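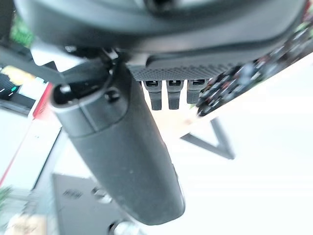
*Wrist camera view during teleoperation, with the gripper finger nearest the lens and a circuit board at upper right.*

# Demonstrating a Bench Task by Remote Control

This page explains how to record demonstrations for the Surano arm at the electronics bench. It applies to operators who have completed the Berhe safety briefing and hold a login for the Clorker recording station. Questions about the procedure should be sent to Zarmeena Jatoi, who maintains this page.

A demonstration is one complete performance of a task, carried out by the operator through the remote handset and stored with the wrist camera video. The learning software has no other account of the task. Habits that an operator would not notice in daily work, such as a pause before closing the fingers, will be learned along with the task itself.

## Before you begin

1. Read the task card from start to finish. It gives the starting position, the object to be handled, and the condition that ends the recording.
2. Confirm that the emergency stop is within reach of the seat you will use, then press and release it once. The arm must report a stop at the station before you continue.
3. Set the speed limit to level 2. Higher levels are reserved for tasks that do not involve boards or connectors.
4. Open the wrist camera view and check it against the reference view on the task card. At least one gripper finger must be visible along its length. If the finger has shifted, refit the camera mount before recording anything.
5. Clean the lens with a dry cloth.

Bench lighting should be left at the setting named on the card. A white work surface can wash out under strong light, and pale objects placed on it become difficult to follow. When the card permits a choice, place pale parts over a darker background.

## Working from the wrist view

New operators tend to watch the arm directly and glance at the screen only when the fingers are close to the part. The reverse is preferred. The policy trained from your recordings will receive the wrist view, and a motion that depends on something visible only from your chair cannot be reproduced from it.

The wrist view takes some practice. The finger is much closer to the lens than the work is, so it looks large and may be blurred while the surface behind it is sharper. It will also hide whatever lies directly behind it. Approach the part at a slight angle so that the edge you intend to grip stays in view for as long as possible, and straighten the wrist only for the final movement.

Distance is the most common source of error. Use the fingertip and a fixed edge on the bench as a pair of marks, and watch how the gap between them changes as the arm descends. Do not rely on the apparent size of the part.

## Recording a demonstration

1. Move the arm to the starting position using the **Home** control. Do not drive it there by hand.
2. Place the object within the marked area. Vary its position and angle between recordings, as the card directs.
3. Press **Record** and wait for the tone.
4. Approach at a steady pace. Small corrections are acceptable and often useful — the software needs to see how an approach that has drifted is brought back.
5. Close the fingers with the trigger until the force reading settles. For bare circuit boards, grip only by the edges, and never across components or connectors.
6. Carry out the task, release the object, and withdraw the arm until the fingers are clear of the work.
7. Press **Stop**, then mark the recording **Keep**, **Review**, or **Discard**.

Record in sets of 5 and rest between sets. Tired operators grip harder and shorten their approaches, and both effects can be seen in the data.

## Deciding what to keep

Mark a recording **Keep** if the task was completed and the object was under control throughout. A hesitant recording may still be kept. Mark it **Review** if the object slipped and was recovered, if the finger touched something it should not have, or if you are unsure whether the end condition was met.

**Discard** is for recordings in which the stop was pressed, another person reached into the work area, or the camera view was lost. Please do not discard a recording simply because it took longer than the others. In the February round, the Grestus connector task began with 332 recordings, of which 157 were kept. Many of those removed had been discarded by operators for slowness alone, and the task had to be scheduled again.

## Guiding the arm by hand

Some cards call for hand guidance in place of the handset. The operator holds the arm by the wrist housing and moves it through the task while the joints are released. The following points apply:

- Keep your hands on the housing and away from the fingers, the camera, and any exposed cable.
- Stand to the side, so that your sleeves and forearms stay out of the wrist view.
- Support the arm before releasing the joints. It will settle slightly under its own weight.
- Operate the gripper with the foot switch.

Hand guidance gives smoother paths and is well suited to long, open movements. It should not be used for insertion or for any step where the parts must meet closely. Recordings made by the two methods are stored separately — select the correct method at the station before the first recording of each session.

## Closing the session

Return the arm to its home position, lock the joints, and wait for the upload bar to finish before logging out. Enter the task card number and any change made to the bench in the session log. Damage to a part or to the gripper must be reported the same day, including damage that had no effect on the recordings.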